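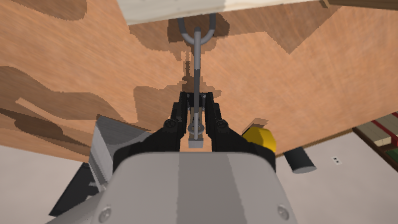
*Wooden tabletop, fine diagonal grain, orange-brown.*

**Subject:** Re: Oil or varnish for the reading room tables?
**From:** Edem Dankwa
**To:** Bralance woodwork list
**Date:** September 2020

Elba Ibarra wrote:

> We have 7 long tables to refinish for the reading room at Tetteh. They were varnished years ago and the finish has gone cloudy wherever people rest their arms. Two have white rings that won't polish out. I have a quote of 3,668 for stripping and revarnishing the lot, and I wondered if we could do it ourselves with oil instead. Has anyone here used hardwax oil on tables that get daily use? How long before they can go back in the room?
>
> Also, does the old varnish have to come off completely?

Elba,

Yes to the last question. Oil has to get into the wood, and it can't if there is varnish left in the pores. You will see any patches you missed as soon as the first coat goes on, as they stay pale and shiny. Wipe the whole top with white spirit before oiling and they show up then, while you can still sand them.

I did the tables at Maltico with hardwax oil. We stripped with a scraper first, then sanded at 80, 120 and 150 grit. Don't go finer than 150 on the tops. I took one up to 240 and it took up less oil and marked sooner than the rest. Always sand with the grain on the last pass, by hand if you can stand it.

Two thin coats, a day apart, rubbed well in and the excess wiped off after fifteen minutes. We put them back into light use after 5 days and kept wet cups off them for another fortnight. Materials came to 498, including the sanding discs and a second scraper, but we had fewer tables than you.

The white rings may well be in the varnish only, in which case they go when it goes. Black rings are another matter and usually mean iron in the wood. Oxalic acid will shift them, with gloves and a mask, and rinse it off well.

Lay your oily rags out flat outside to dry, or put them in a bucket of water. They can catch fire if left in a heap.

Mervyn Bellamy disagrees with me about oil for public rooms and prefers a matt varnish. His point is that oil wants a fresh coat every year and somebody has to remember. Ours are almost due for theirs.

You can borrow the big sander if you collect it from Ama Agyeman. It needs a new pad.

Edem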